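Tilside Worktops > Care and cleaning > Spills and wiping down FAQ

Last updated: November

Questions we get most about spills on the white marble-patterned boards. Put together by Li-hua Chang, with bits from Jad Kassab on the shop floor. More to come when there's time.

Spilt something orangey brown on my board. What first?

Sponge, plain water, wrung out well. Start at the outer edge and work in. Don't rub in circles, you just make a bigger puddle. Tea, sauce, cooking oil, all the same to begin with. Oily ones want a drop of washing-up liquid after.

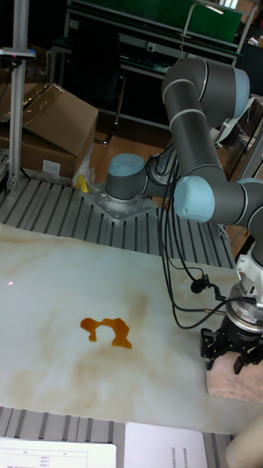
Rinse the sponge between passes, not at the end. People skip this and then ring us about smears. A 500 ml jug of warm water is plenty for one spill, change it when it goes cloudy.

Sponge or cloth?

Both if you've got them. Sponge for lifting the liquid, cloth or small towel for drying. The Irno sponges we sell are fine, so is anything soft from the supermarket. No green scourers please. No wire wool. We can't buff scratches out, the pattern is only on the surface.

How long can I leave it?

Not long. Water, an hour or two, no bother. Curry, turmeric, red wine, strong tea – get to it straight away. Jad left neat squash on an offcut over lunch and it still came up, but he had to go over it four times.

There's a faint brown shadow left. Is it a stain or the pattern?

Hard to tell on the Drillberg finish as it has beige and tan veins all over. Wipe the spot with a clean white cloth. Colour on the cloth means there's still something to come off. Nothing on the cloth, look at it again in daylight from the side. Veins stay put, smears tend to catch the light.
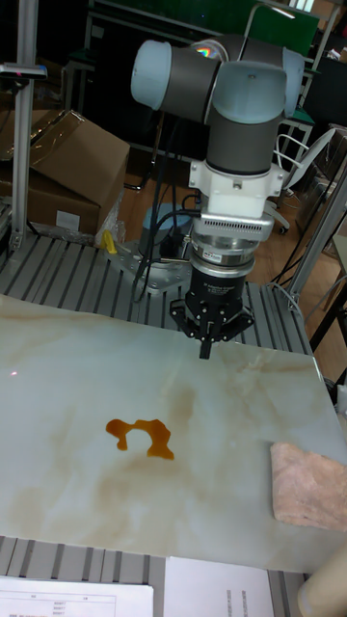
If it is a stain, bicarb paste. One spoon of bicarb, a few drops of water, leave 10 minutes and wipe off with a damp cloth. Repeat once. Any more than that and send us a photo before you carry on.

Can I use bleach / spray cleaner / vinegar?

Bleach no. Vinegar no. Mild kitchen spray ok, but spray the cloth, not the board, and go over with water after. Chiang board cleaner is safe on all our finishes, comes in 100 ml and 300 ml bottles. The small one lasts ages.

I wiped it and now it's streaky all over

Too much liquid or a dirty cloth, nearly always. Fold the towel so you have a clean side, wipe one way, turn it over, wipe again. Seperate towel for drying. Bunching it up in a ball leaves streaks but is handy for a stubborn patch.
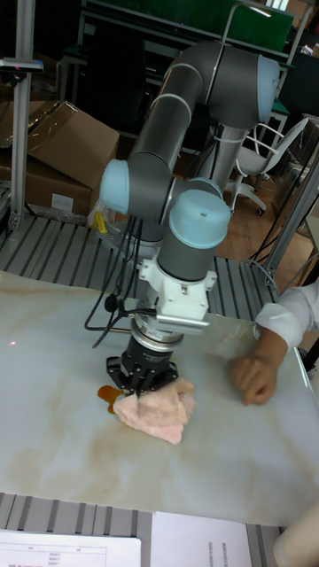
Pink towel on the white board, tan-brown smudges around it.

Does the colour of the cloth matter?

New dark ones can shed dye, wash them first. Pale is better, you can see what your picking up.

Do the boards need sealing?

No. Please don't oil them either, had more than 100 emails on this. Oil sits on top and goes tacky.

What about the edges?

Dry them last and dry them properly. Liquid running over the side and sitting underneath does more harm than the spill on top. Lift the board if it's loose, wipe under, let it air before you put it back.

Contact: use the form on the shop page, or ask for Li-hua | © Tilside Worktops | Back to top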